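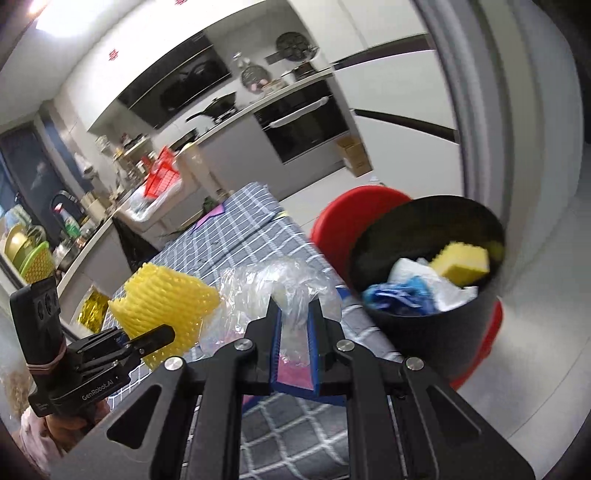

*Clear plastic bag, blue pads, blue plaid. My nemesis and its favorite tablecloth.*

I have spent most of July teaching software to notice a bag.

My part of the pipeline is small. Skivon takes a recording from the grippers and chops it into pieces: reach, grasp, carry, let go. The chopping used to be simple. If the fingers stop closing before they reach zero, they're holding something, so write "grasp" and move on. It worked on sponges. It worked on cardboard. Then it met plastic film, which squashes down to so little that the width signal says the fingers are shut on air.

So according to Skivon, 66 of our trash-sorting recordings had no trash in them. Just a person solemnly moving nothing over to a bin.

Fine, I thought, ask the camera. The camera was worse. A clear bag on a plaid cloth is mostly plaid, with some shiny bits, and the mask came back looking like a map of a country that had lost several wars. Tahsin Karunaratne suggested a plain tablecloth. I told him that was cheating, then went and priced tablecloths.

What I have now is uglier and better. I stopped asking for an outline of the bag at all. The new check looks at a small patch between the finger pads and asks whether it moves with the gripper while the table behind slides past. If it does for 11 frames in a row, that's a grasp. Crinkles help, for once - all those glints give the tracker something to hang on to.

Out of 2,354 segments, the old rule got 1,855 right. I haven't finished scoring the new one, so no victory lap. It already has a hobby of its own, which is deciding that a reflection on the pad is an object and carrying it around the kitchen with great care.

Next up is the release end, where film clings to a finger after the fingers open. Skivon calls that "done." I have opinions, and a branch named after them.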